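Brondville Black Crossbar, 1016 mm

Right, this is the bar I get asked about more than anything else in the shop, so I've finally given it its own page instead of answering the same emails over and over (sorry if yours was one of the slow ones!).

It's a long, plain, matte black bar that goes across a pair of uprights. I started stocking it because I wanted one for my own workroom, where I'd been hanging rolls of cloth off a broom handle balanced on two shelves, and I got fed up with picking the lot off the floor. I ordered one from Brondville, liked it, ordered another, and then rang them up and asked about trade prices.

The finish is what I like most. Shiny black shows every fingerprint and I can't be doing with that. Matte is much kinder, although it will pick up faint scuffs once you're sliding things along it, so if you want it spotless for ever you'd be better off with the white Irnness one. Mine gets a wipe with a damp cloth when I remember, and that's all.
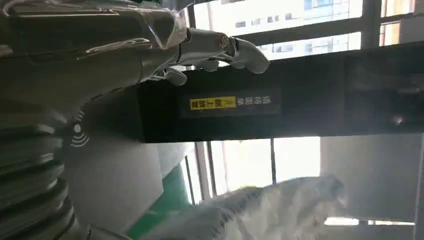
Some come with a sticker on the face, yellow at one end and dark at the other, with Chinese writing on both parts. Leave it or take it off, whichever you like. If you want it gone, warm it with a hairdryer for a minute and peel slowly from a corner. Please don't go at it with a scraper! I did that on my first one and the mark is still there.

What you get: 1 bar, 1016 mm long, 2 end brackets, 6 screws and a little hex key. The uprights are sold separately. It fits the Brondville and Fortin ones straight out of the box, but the older Plutov uprights have narrower slots and you'll need the adaptor (it's on the spares page).

Putting it up is easier with someone on the other end. Get both brackets in finger tight, drop the bar on, check it with a level, then go round and tighten everything. I've done it alone with a stack of books under one side and it was a faff.

We keep up to 12 on the shelf and the next lot is due in April. If you're not sure which uprights you've got, send me a photo of the slots and I'll have a look, usually the same evening.

Hajar Ramadan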